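From the Jodham room: looking after the hand-held gripper and the glove

In the last issue we promised to write more about how the recording table at Jodham is kept in order. Many of you have now received your own set, and the same questions arrive every week, so I have collected our routine in one place.

The hand-held gripper is checked before each session. First we clean the lens with a dry cloth. The lens is very wide and sees almost the whole room, so even a small fingerprint can spoil a large part of the view. Then we open and close the fingers slowly and listen. If there is a scratching sound, the gripper goes back to the bench and the slide is cleaned before anything else is done. The cable is the last point. It must have enough slack for the full reach over the table, and it should never carry the weight of the housing. After 300 recordings we change the finger pads, also when they still look good.

For the check itself we use ordinary things, such as a paper cup. A paper cup shows very quickly if the grip force is set too high.
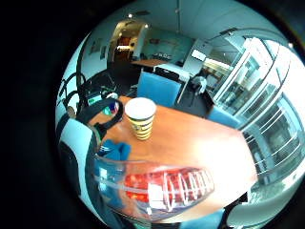
Leonora Layug wrote to us that 300 is too late for the pads. At Ollow they change them after 200, and they found that the grip became uneven well before the pads looked worn. We will try her number in November and report on the result.

The glove needs a different kind of care. The marker cube must sit firmly on the back of the hand, and it may not turn when you push it with one finger. We tighten it by hand only — a tool will crack the mount sooner or later. Wipe the printed faces with a soft cloth and no cleaning liquid, as the black areas become shiny and the camera then loses the pattern. Lead the cable toward the wrist and down over the front edge of the table, so it does not pull on the cube when the arm is stretched out.

When the cube has been removed for any reason, please repeat the calibration from the start. It takes some 700 seconds and cannot be shortened.
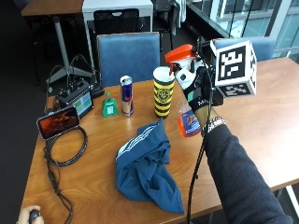
Glove with marker cube, holding a spray bottle at the Jodham table.

Spare mounts can be ordered from Liv Wallin at Modier under part number 676. Please write your glove size in the order.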